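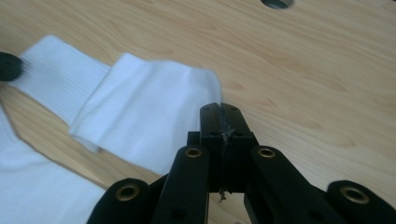
White sock with a ribbed cuff, on the wooden table.

September 2020

I went through the sock drawer last month and have kept to white ones since. Pairing is quicker when they all match. I lay each pair out flat, one above the other, check the heels for thin spots, then fold. The ribbed cuffs go slack first, so I look at those too.

4 shares · 2 comments

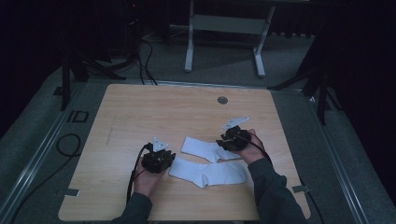

No. 52

Two white socks on the table. I used to ball mine up, but Hanan Mansour told me it stretches the elastic, so now I fold them in thirds and stand them in a shoe box. Odd ones go in a bag for dusting. Towels next.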